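Questions People Ask Me About Writing Comedy Sketches
Tuesday, December 17, 2024
By Serpil Tatlı

I write short comic dialogues and sketches, mostly for a monthly night called Gingate and sometimes for anyone who emails me nicely. After the September show I got so many questions that I started saving them in a folder, and then the folder got embarrassing, so I'm answering them all in one go. If yours is missing, it may be because I didn't know the answer!

Where do you get your ideas?

Mostly from people being polite to each other when they don't want to be. I once stood behind two men at a pharmacy who each kept insisting the other go first, and it got quite tense, and I went home and wrote it as a hostage negotiation. It needed very little work. I also steal from my own family, who have stopped telling me things over dinner.

The other source is rules. Signs, forms, instructions on the back of packets, anything written by somebody who had clearly been annoyed by a specific event. A sign that says "No soup after 4" has a whole sketch behind it and all you have to do is work out who brought the soup.

How long should a sketch be?

Shorter than you've got it now. Mine usually come in at two or three pages when they're read out loud, and the first draft is always double that. The longest one I ever put on stage had 17 pages (it was a trial, there were witnesses, I was very proud of it) and I could hear chairs moving by page six. I've since cut it to a monologue by the court stenographer and it does fine.

Do you write for particular actors?

Yes, whenever I can. If I know who's going to say the line I can hear it, and I can leave out half the words. When I don't know who's going to say it, I write as if it's my aunt. She has a very flat voice and never sounds like she's joking, so if a line is funny in her voice it will probably survive anybody.

What is Drirnon?

I get this one more than any other. Drirnon is a planet in a running series of mine where two bored officials are in charge of greeting visitors, and no visitors ever come. They rehearse the welcome speech. They argue over the banner. One of them is called Zeng and the other doesn't have a name, which started because I forgot to give him one and is now a sore point between them. There are 11 episodes so far. You can start with any of them except the fourth, which only makes sense if you've seen the third.

Will anyone ever land on Drirnon?

No. I've had a lot of suggestions for who it should be, and some were very good, but I think the minute the door opens they'd have to do their jobs and I'd have to write a plot.

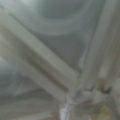
Gray on gray, close up.

Can I perform one of your sketches?

Probably! Write and ask me first, tell me which one and where, and please put my name somewhere in the program. Schools and small groups don't pay anything. If you're charging real money for tickets then we should talk, but I'm not scary about it. You can change place names and local jokes to suit your own town. Please don't change the endings. Somebody in Gerkesby once gave the pharmacy sketch a hug at the end, and I still think about it when I can't sleep.

How do I know if something is funny before I show it to people?

I don't think you can, sorry. I read everything aloud in the kitchen, and that catches the lines that are too long to say in one breath, but it doesn't tell me where the laughs are. I've been wrong so many times. The biggest laugh I ever got was on the line "It's Wednesday," which I'd put in only so the audience would know what day it was. I spent the next month trying to write another line like it and they were all terrible.

My sketch doesn't have an ending. Help?

First, try taking off the last half page and see if it ended already. Mine often have. I go sailing past the good line and then write another six trying to top it.

If that doesn't work, go back to what the person wanted at the start. Give it to them in the wrong size, or give it to the other one. Or just have somebody leave. I've used somebody leaving far too often and people who come to every show have started to notice, so I'm trying to cut down.

What do you do when nobody laughs?

Keep going at the same speed. The temptation is to slow down and lean on the words, as if they hadn't heard you, and oh, they heard you. I had a night a couple of years ago when a whole sketch about a lost umbrella went by in silence, and then a woman in the back said "hm." Just "hm," quite kindly. I've put her in two sketches since.

Do you need special software for scripts?

You don't. I write in a plain document with the name, then a colon, then the line. Some of my friends use proper script programs and their pages look lovely. Mine look like a shopping list, but the actors have never complained, or not about that.

One thing I would say is make the type bigger than you think you need. Reading tiny print under bad lighting makes everyone sound like they're testifying.

Will you read my script?

If it's under five pages, yes, though I'm slow, especially in winter. I'll tell you the bits where I laughed and the bits where I got lost, and that's about all I'm good for. Please don't send novels. Please don't send the same script again with one word changed, either (you know who you are, and the first word was better).

When is the next Gingate?

We're skipping January and coming back in February with a new Drirnon and, if I can finish it, something about a choir that only knows one song. Doors open half an hour before we start, and the good seats are on the left, away from the radiator.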